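Were Reuse and Repair Programme
Second progress report to the Clekari Fund

1. Purpose of this report

This report covers the second period of the grant awarded to the Were Reuse and Repair Programme. It sets out the work carried out against the agreed plan, the money spent, the difficulties met and the changes we ask the Fund to approve. It should be read with the first report, which described the setting up of the household collection and is not repeated here.

The programme has three strands: the collection of household goods that can be used again, the weekly repair sessions, and the guidance given to residents on sorting and storing goods at home. The first two are ahead of plan. The third is behind, for the reasons given in section 4.

2. Household collection

In the period under report the collection received 2656 items, against a target for the whole year of 3000. The largest group was kitchenware, followed by small furniture and children's goods. Electrical goods made up a smaller share than in the first period. This follows the decision, reported last time, to accept them only with the plug attached and the lead undamaged.

Most items were passed on to households in Were through the shop in the former chapel hall. Goods in poor condition were broken down for parts where possible. The remainder went to the district site, where we pay the trade rate. Disposal remains the largest single cost in this strand, and a good part of it arises from goods that should not have been offered to us at all: mattresses without labels, flat-pack furniture that has already been taken apart, and incomplete sets of storage boxes.

The van leased from Plidus was off the road for part of August with a gearbox fault. Plidus supplied a smaller vehicle at no charge, but the rounds to the outlying villages had to be put back, and two were merged. A number of residents complained that they had not been told. We accept this. Messages are now sent the evening before each round and again at 8 in the morning, and the telephone line carries a recorded notice when a round is changed.

3. Repair sessions

The repair sessions continue in the chapel hall, with an additional session at the library during the summer months. Demand for textile repair has grown faster than any other kind. Two further sewing machines were bought second-hand within the budget line for small equipment, and a third was donated and has been serviced.

Waiting times for electrical repair are too long. At present a resident bringing a lamp or a radio may wait three weeks for it to be looked at. The limiting factor is safety testing, which must be done by a trained person using calibrated equipment. The programme has one set of equipment, supplied by Zurnon, and it is returned to them each year for calibration. We have agreed with Zurnon that a loan set will be provided during that time, so that the gap which occurred this year should not happen again.

4. Guidance to residents

The plan provided for a printed booklet, a set of short talks and a page on the programme's website. The talks have been given as planned. The booklet has been delayed by a change of printer and by the need to rewrite the section on plastics after the first draft was tested with readers, who found it too long and too full of terms.

The revised text deals mainly with everyday matters. Residents are asked to keep lids and containers together, to rinse food containers before storing them, and to mark the contents of a box on its side as well as its top. The question we receive more than any other concerns lids which have lost their container. Our advice is to keep them for one month and then to bring them in with other kitchen goods, where they can be matched against the stock held in the sorting room.

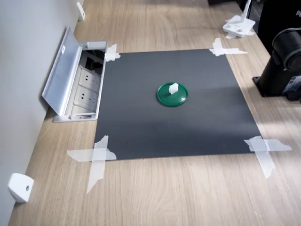
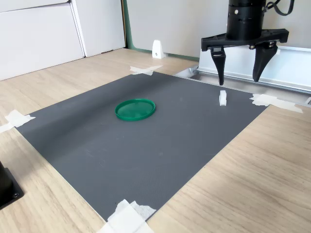

On the matter of odd lids, a reader of the draft wrote that one month was far too short, and that in a shared house it could easily take until the end of term for the missing container to come back from somebody's room or workplace. The same reader asked whether the sorting room could lend out spare lids in the meantime. The period in the booklet has been changed to three months as a result. The suggestion about lending will be considered once the stock has been sorted by size, as it cannot be managed with the present shelving.

Other comments on the draft concerned the size of the print, the lack of a telephone number on the back cover and the use of the word 'residual', which has been removed throughout. A first run of 1000 copies is now with the printer. The website page will be published at the same time, and will carry the same text so that the two do not drift apart.

5. Finance

Spending in the period was within the approved total. The collection strand was overspent on disposal and fuel, and the guidance strand was underspent by a larger sum owing to the delay in printing. A full statement is attached as Annex A.

We draw the Fund's attention to two points. First, the trade rate at the district site is due to rise, and the new rate has not yet been announced. Secondly, the rent on the chapel hall has been held for the present year only. The landlord has indicated a willingness to discuss a longer agreement, and we shall report on this separately when terms are known.

6. Difficulties and risks

Storage is the main risk to the programme. The sorting room was full for most of the summer, and on several occasions goods had to be left in the corridor overnight, contrary to our own fire rules. The intake of furniture was then suspended for a short time — a step we took with regret, and one which led to some items being left outside the door.

The second risk is reliance on a small number of people for electrical testing. Two members of staff have been entered for the training course and are expected to complete it before the next report.

7. Changes requested

We ask the Fund to approve the transfer of 300 pounds from the guidance strand to the collection strand, to pay for adjustable shelving in the sorting room. The underspend on printing is sufficient to cover it and no increase in the grant is sought.

We also ask that the target for the booklet be moved from this period to the next. The number of copies and the means of delivery would stay as agreed: one copy to each household on the collection rounds, with the rest held at the library and the shop.

8. Work in the next period

The booklet will be delivered along with the winter round notices. The shelving, if approved, will be fitted during the closure at the end of the year, when the sorting room can be emptied. The repair sessions will return to the chapel hall only, and a separate evening for textile repair will be tried from 6 until 8.

Annex A: Statement of income and spending
Annex B: Collection rounds and dates
Annex C: Revised text of the residents' booklet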